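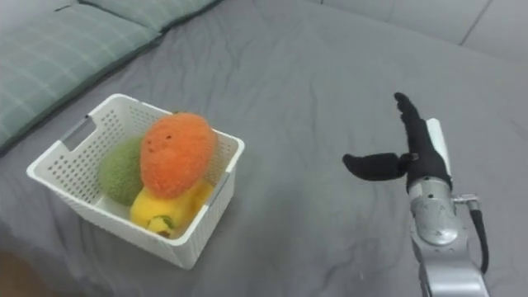
Akpalu hand in its standard black glove, thumb out, beside the basket of plush fruit.

Akpalu Hand – replacement glove and thumb kit
Sold by Gramisley. Part 578.

Fits the Akpalu right hand on any Listinora arm. You probably found this page after the thumb stopped letting go. The fault is well known here: the glove bunches at the base of the thumb, the joint reads that as a grip, and the hand hangs on to whatever it has with great loyalty. A plush mango will survive this. A finger may not enjoy it.

If it happens, press the stop button first. Do not pull on the thumb – people do, and we sell them thumbs.
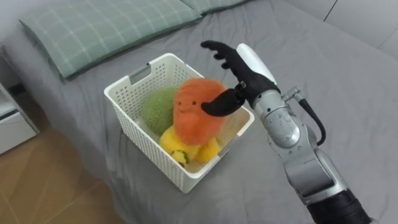
Thumb against the orange plush, fingers open.

In the box: glove, thumb pad, cuff band and 4 screws. Allow 14 minutes for the swap, longer if you drop a screw on a bed.

Check the cuff every 300 grips. Keep the arm cable clear of the wrist while you refit it.

Hands bought through Fakirden before September shipped with the old cuff and get the kit free. Write to Edem Korletey at the service desk with your serial number.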